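Grulluveck项目进展报告(中期)
《桌面操作采集规范》编制与试行
提交:Stesano操作规范组
报送:Mundance基金项目管理部

一、本期工作概况

本期自三月起至七月止,主要工作是把去年写成的规范草稿放到工位上试用,按试用中出现的问题逐条修改。草稿共九章,本期改动集中在第三章(工位布置)、第四章(安全与限速)和第六章(记录与判废)。第七章以后的内容只做了文字校对,留到下一期处理。

试行期间按规范记录操作1283条,其中259条在复核中判为不合格。不合格的原因以布置不符和记录缺项为主,与机械臂本身有关的只占小部分。草稿阶段积累的旧记录有2498条,当时没有统一的判废标准,目前不计入合格数,也不删除,单独存放。

二、工位布置(第三章)

第三章原稿只写了“台面整洁、背景统一”,各班理解不一。修改后的条文规定:台面用浅色无花纹覆盖物,三面设白色围板;台上只放任务单列出的物品;物品之间留出空隙,保证夹爪从上方或侧面接近时不碰到邻近物品。倾倒和转移类任务以一盆、一碗、一杯为基本组合,颗粒物盛在碗里,盆和杯起始时为空。

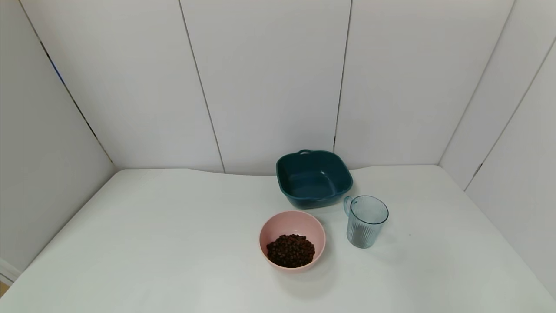 物品位置是否需要画线定位,组内讨论过两次。画线便于复位,但会让起始位置过于固定,与规范要求的“在允许区域内变化”冲突。最后定为不画线,改由任务单给出允许区域,操作员自行摆放,开始前由同班另一人核对。核对栏空着的记录一律退回补签,当班内补不上的判废。

覆盖物的平整度也写进了条文。后沿允许轻微起伏,物品底下不允许有褶皱。台面上的碎屑应在每条记录开始前清理,漏清的要在备注栏写明。这一条执行得不够好,复核时常见备注栏空白,下一期准备把它并入开始前的核对表。

三、安全与限速(第四章)

第四章原稿参照Gilani工作间的内部做法,只规定了急停按钮的位置和检查频次。试行后补充了以下内容。

机械臂上电后,人手不得进入围板以内。需要调整物品时先退臂、再停止使能、再伸手,三步都要口头报出。夹爪接近容器口沿时进入低速段,低速段的上限由班长在当班开始前设定并登记,操作员不得自行更改。臂上线缆每班检查,重点看弯曲处有没有磨损,扎带和标签有没有松动;线缆弧段在全行程内不得扫到台面物品。
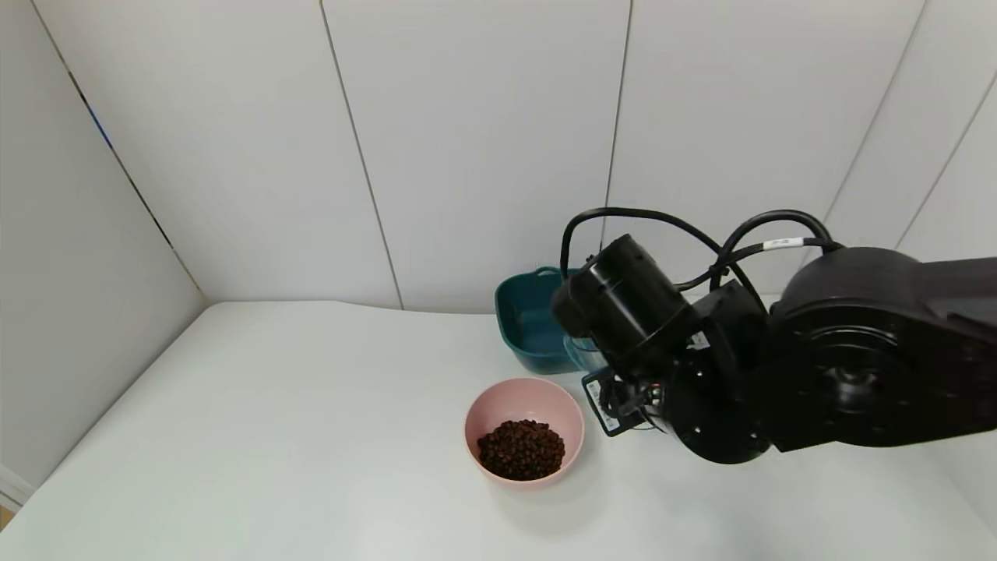

Gilani工作间在书面意见中提出,低速段只按离口沿的距离来划分是不够的,碗里盛有颗粒物时,夹爪碰到口沿的后果比空碗严重,应当把“盛物”与“空置”分开设上限,而且班长登记时要写明依据。意见还认为三步口头报出在单人值班时流于形式,建议改为面板确认。

第一点我们采纳,已写入第四章修订稿,两种状态分列上限。第二点部分采纳:双人班保留口报,单人班改用面板确认,但单人班只允许做空载动作和校准,不做盛物任务。修订稿已发回对方,尚未收到进一步意见。

急停按钮的检查由每周改为每班。改动后每班多用去几分钟,各班没有提出困难。检查结果记在班次表首行,不再另立台账。

四、记录与判废(第六章)

第六章的改动最多。原稿列了十几种判废情形,措辞互有重叠,复核员之间的判定常不一致。修订稿合并为四类:起始布置不符、过程中断、镜头视野不合格、记录缺项。每一类附有判定顺序,先查布置,再查视野,后查过程和表格,前一项不合格即停止,不再往下看。

视野一项,规定腕部镜头在夹爪张开时应能看到两侧指尖和指间台面,目标物可以不在正中。每班开始时张开夹爪停留片刻,留一段起始画面,供复核员比对镜头有没有移位。
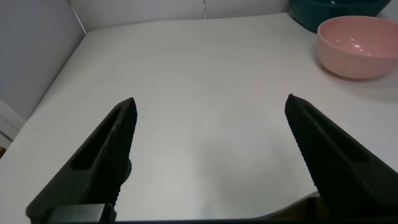 图3 夹爪张开状态,腕部视角(第六章)

复核时限定为记录完成后两个班次之内。超过时限的记录仍可复核,但要单独标注。复核员与操作员不得为同一人,人手紧张时可以跨班交换。

五、经费与人员

本期支出在预算之内,主要为围板、台面覆盖物和备用容器的购置,以及复核工时。复核工时高于原计划,多出的部分从第七章的编写工时中调剂,总额不变。新到岗的操作员在独立上台前须完成90分钟的规范讲解和一次跟班,此项要求已写入附录二。

六、存在的问题

1. 允许区域的写法仍偏粗,不同任务单的详略差别较大。
2. 旧记录是否按新标准补做复核,需要贵部给出意见。全部补做会占用下一期大部分复核工时,我们倾向于先抽查一部分。
3. 备注栏填写不规范的情况没有明显改善。

七、下一期安排

完成第七至第九章的试行稿;统一任务单格式;更新开始前核对表,把清理台面一项并入;就第四章修订稿与Gilani工作间继续核对。第三章、第四章如无其他意见,拟于十月定稿。

附件:修订对照表;班次表样张;核对表样张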